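Osthorpe Home & Repair Board > Bathrooms > Door swells shut every summer, am I stuck planing it forever

tilehaven50
Bought this house in May. The bathroom door closed fine for two weeks, and then the humidity showed up and now it sticks along the latch side so badly that my mother-in-law was in there for most of a birthday lunch. It's a dark brown wooden door, lever handle, tiled walls right up to the frame. I've already sanded the edge once. It was fine for maybe ten days and went right back to sticking.

The local guy quoted me $2695 for a new door and frame, which he described as "doing it right." I described it as a used motorcycle. 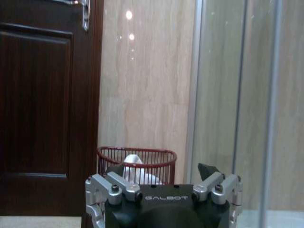

So before I spend motorcycle money, what are the options? I have a hand plane I'm slightly afraid of, a fan that sounds like a leaf blower and moves about as much air as a polite cough, and one free weekend.

gutterball
Plane it. Take the door off, plane the latch side, put the door back. Total cost is a sandwich.

mrs_dunel_st
Please don't just plane it. Everyone on this board says plane it and then comes back in January asking why there's a gap you can mail a letter through. Wood moves. If you fit it tight in July it'll be loose in winter, and if you fit it in winter you get the birthday lunch.

First question: is the top edge sealed? And the bottom? Builders never paint those because they assume you're not going to get up there with a mirror. Bare end grain drinks the shower all year.

tilehaven50
Just checked with my phone held over the top. Bare as a plank. Also there's a pencil up there. It's a nice pencil.

mrs_dunel_st
There you go. Let it dry out, THEN plane if it still needs it, then seal all the edges. Two coats. Keep the pencil.

gutterball
I have planed 9 doors in my life and never sealed the top of one. All still doors.

mrs_dunel_st
All still sticking, I'd guess.

gutterball
Two of them stick. Those were sticking when I got there.

permafrost_pete
Has he looked at the hinges? I'm begging someone on this site to look at hinges before reaching for a blade. If the rub is near the top of the latch side, the top hinge is sagging. Take out one of the short screws and put in a long one that reaches the stud. I did mine with the Tunia ones from the hardware place, the box of 50, and I will be leaving 48 of them to my children.
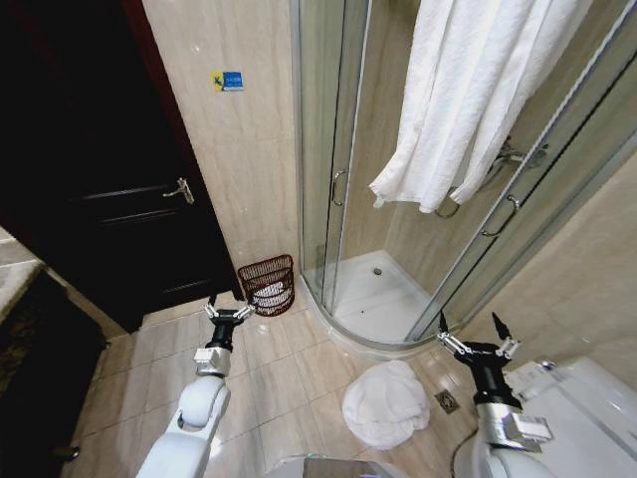
The way to tell is to look at the gap along the top. If it's even all the way across, it's swelling. If it's a wedge, it's hinges. Close the door on a strip of paper in a few spots and see where it grabs. You don't need a laser for this, although I own one and used it.

tilehaven50
OK, paper test done. It grabs from the handle up to the top and slides free down low. Top gap is a wedge, fat on the hinge side. I feel like I've been handed a diagnosis.

permafrost_pete
HINGES

gutterball
Fine. Could be both though.

mrs_dunel_st
It can absolutely be both. And he should still seal the top. And the fan needs to go. What's it rated at?

tilehaven50
The sticker says Gebreyes and then a lot of nothing, somebody painted over the rest. It's older than my marriage.

mrs_dunel_st
Hold a square of toilet paper up to the grille. If it won't stay there by itself, your fan is decorative.

tilehaven50
It fell on my face.

lowtide
Coming in from the landlord side. I've got old doors in every unit and what finally fixed the worst one wasn't the door at all, it was tenants drying wet towels in a pile in the corner with the door shut. Hang them on a bar, leave the door open after showers, let the fan run a good while after. Free. I know it's boring.

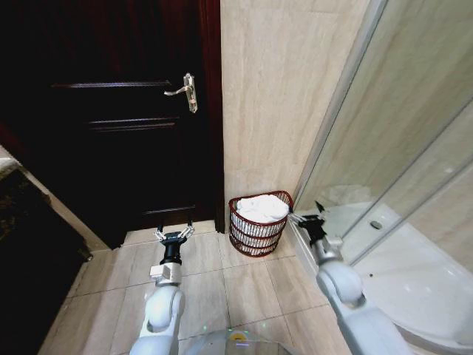
The other thing I'd check is whether the frame got pushed when the tile went in. I had one where the tiler packed the wall out so hard that the jamb bowed in at the middle. You could plane that door until it was a baguette and it would still rub. Put a long level on the jamb and look for daylight behind it.

gutterball
Now it's hinges, towels, fans and the tiler. I'd like it noted that my answer was one word.

lowtide
Noted, and framed.

tilehaven50
Update. Long screw in the top hinge, took about as long as finding the drill. The door came up a hair and closes with one finger now. Jamb looks straight. I haven't touched the plane. Total spend so far is $9 including a coffee.

permafrost_pete
I'm going to print this out.

mrs_dunel_st
Good. Now seal the top.

tilehaven50
It closes fine though?

mrs_dunel_st
It closed fine in May.

tilehaven50
OK that's fair. Does it have to come off the hinges for that or can I do the top from a stepladder? And I priced a new fan, $182 without the duct. Is that normal, or is that another motorcycle?

gutterball
Stepladder's fine for the top. You'll want it off for the bottom. And since it's off, you might as well plane it.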